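Wer räumt den Tisch ab?

Ob Maschinen uns bald das Aufräumen abnehmen, hängt an Handgriffen, über die wir nie nachdenken. Ein Besuch bei Leuten, die es jeden Tag tun

Meine Großmutter hatte für jede Hausarbeit ein eigenes Geräusch. Beim Bügeln summte sie, beim Kartoffelschälen schimpfte sie leise vor sich hin, und wenn sie die Speisekammer einräumte, sprach sie mit den Schachteln. »Du kommst nach hinten, und du, du bleibst mir schön stehen.« Ich habe an sie denken müssen, als ich im März einen Vormittag lang bei Ternano saß, einer kleinen Firma, die Roboterarmen das Ein- und Ausräumen beibringen will, und als Lærke Kirkegaard neben mir in genau demselben Ton murmelte: »Bleib stehen, bleib bitte stehen.« Gemeint war eine Teeschachtel.

Sie blieb nicht stehen. Der Greifer hatte sie eine Spur zu weit oben gefasst, die Schachtel kippte, lehnte einen Augenblick am Rand des Kastens und fiel dann mit einem kleinen Plopp auf die Tischplatte. Kirkegaard seufzte, stellte sie zurück und ließ den Arm von vorn beginnen. Beim nächsten Mal ging es gut, und ich habe mich dabei ertappt, dass ich klatschen wollte, wie auf einem Kindergeburtstag!

Man muss sich das Ganze viel langsamer vorstellen, als es die Filmchen im Netz vermuten lassen (die laufen nämlich oft mit doppelter oder vierfacher Geschwindigkeit, man achte einmal auf die kleine Zahl in der Ecke). Ein Arm fährt an, hält inne, korrigiert sich um einen Fingerbreit, schließt die beiden Backen und hebt. Bis eine Packung von einem Behälter in den anderen gewandert ist, hätte ich meinen Kaffee zur Hälfte ausgetrunken. Und trotzdem sieht man hin wie gebannt, weil man plötzlich begreift, was die eigene Hand da ständig leistet, ohne je um Erlaubnis zu fragen.

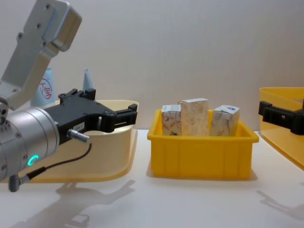

Schachteln seien noch die freundlichen Fälle, meint Kirkegaard. Sie haben Kanten, sie haben flache Seiten, sie wissen gewissermaßen, wo sie aufhören. Schwierig wird es, wenn sie dicht beieinander stehen und zwischen ihnen kein Platz für einen Finger aus Metall oder Kunststoff bleibt. Unsereins schiebt dann den Daumennagel in die Lücke und zieht die mittlere ein wenig nach oben. Für eine Maschine mit zwei Backen ist das eine Aufgabe für sich, und wenn die Pappe obendrein dünn ist, drückt sie sie schnell ein. Socken, Spinat, ein halbvoller Joghurtbecher: davon reden wir lieber gar nicht erst.

1.346 Übungsläufe hatte die Gruppe bis zu meinem Besuch mit Schachteln und Kästen hinter sich, und 205 davon galten allein dem Fall, dass eine Packung schief steht. Ich fand das viel. Kirkegaard fand es wenig. »Ein Kind, das aufräumen lernt, hat vorher jahrelang alles umgeworfen«, sagte sie. »Diese Jahre müssen wir irgendwie nachholen.«

Nun kann man mit Recht fragen, wer so etwas überhaupt braucht. Wim Van der Linden braucht es, jedenfalls sagt er das mit einer Inbrunst, die mich beeindruckt hat. Er leitet bei Ballora das Lager, einem Versand für Drogeriewaren, in dem etwa 3.000 verschiedene Artikel in den Regalen liegen, vom Wattestäbchen bis zur Badewannenmatte. Abends kommen die Rücksendungen zurück an ihre Plätze, und das ist eine Arbeit, für die er seit zwei Wintern kaum noch jemanden findet. Er hat es mit einem Arm probiert, Modell Gourlay, gebraucht gekauft, und erzählt davon wie andere Leute von einem Lehrling, der guten Willens ist. Bei Kartons derselben Sorte laufe er prächtig. Kommt eine Tube dazwischen, steht er da und blinkt.

»Ich habe ihn dann nachts arbeiten lassen«, erzählt Van der Linden, »und morgens nachgeräumt.« Ob er damit Zeit gespart habe? Er überlegt, rührt lange in der Tasse und meint schließlich, an guten Tagen eine halbe Stunde. An schlechten habe er sie dreifach wieder hineingesteckt. Verkaufen will er ihn aber auf keinen Fall, dafür habe man sich zu sehr aneinander gewöhnt.

Zu Hause liegt die Sache noch einmal anders. Im Lager kann man die Regale umbauen, die Kästen einheitlich bestellen, den Boden markieren. In meiner Küche steht der Zucker mal links und mal auf der Fensterbank, je nachdem, wer zuletzt gebacken hat. Das Projekt Plallmont, an dem auch Ternano beteiligt ist, versucht es deshalb mit nachgestellten Haushaltsecken, in denen ständig etwas verschoben wird. Ich habe gefragt, wann man mit einem Gerät rechnen dürfe, das den Frühstückstisch abräumt, und zwar auch den klebrigen Teil. Kirkegaard lachte sehr herzlich und wollte keine Jahreszahl nennen. Einen einzelnen Handgriff, der immer gleich bleibt, den bekomme man heute hin, sagte sie dann, und auch zwei oder drei hintereinander. Der Haushalt bestehe leider aus lauter Ausnahmen.

Am Abend habe ich meine eigene Speisekammer ausgeräumt, feucht ausgewischt und wieder eingeräumt. Es hat zwanzig Minuten gedauert, und zweimal ist mir der Grieß umgefallen.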